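Unit 4: Gathering examples for the reaching task
Notes by Helju Ramanauskas -- revised Feb 1, 2021

The learner gets pairs: a set of servo positions and the point on the paper that goes with them. Tape the sheet at the top center and draw the vertical line first. Every mark is measured from it.
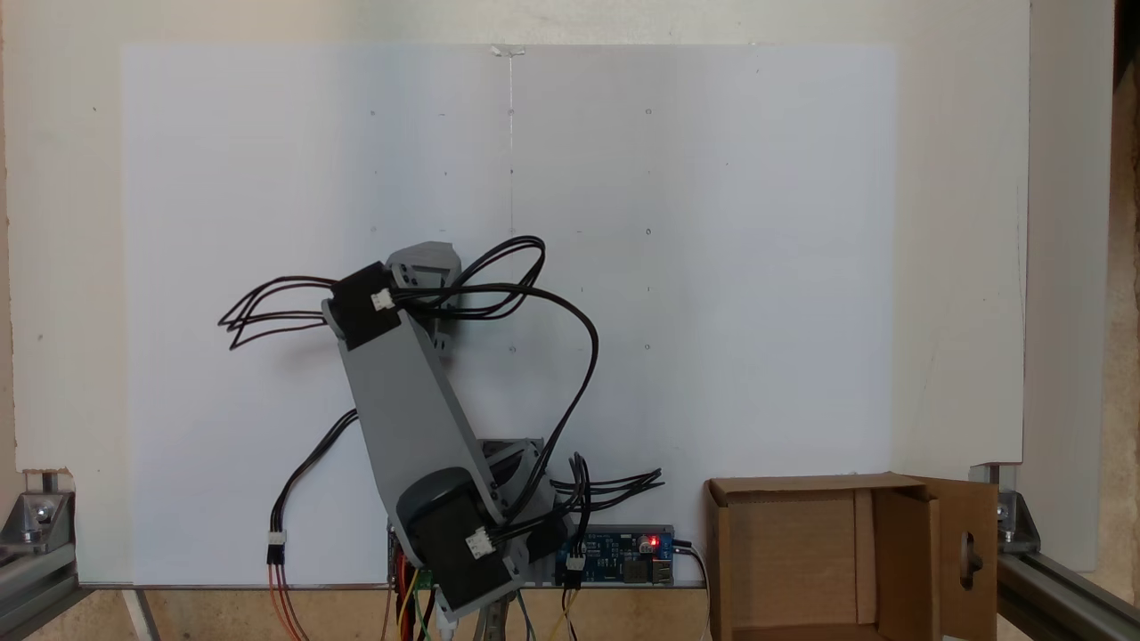 *Fig. 4.1. Arm in front of the marked sheet.*

For each mark, bring the tip to it by hand, hold still, and save the reading. Collect 20 readings per mark before moving on. Come at the mark from a different side each time -- the gears have some play, and the learner needs to see it.

Do not move the sheet partway through a set. If it slips, start a new file.
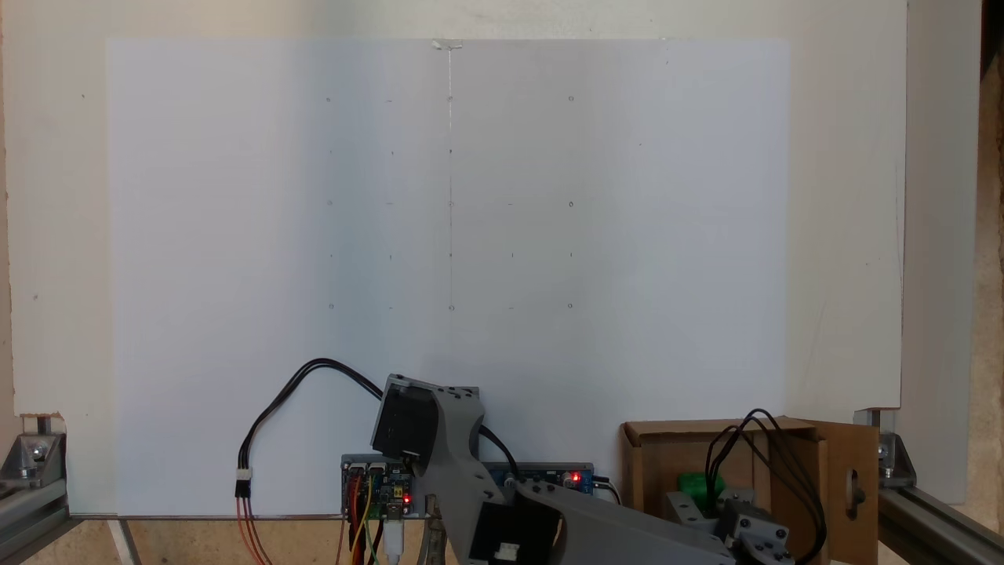 p. 136

The grid has five rows and five columns. Leave the middle row out of training and keep it for testing.

Save files to the Skornano folder with your initials and the set number. A full class set is 1,000 readings. Bartoš's script rejects any line with a missing servo value, so check the log before you unplug.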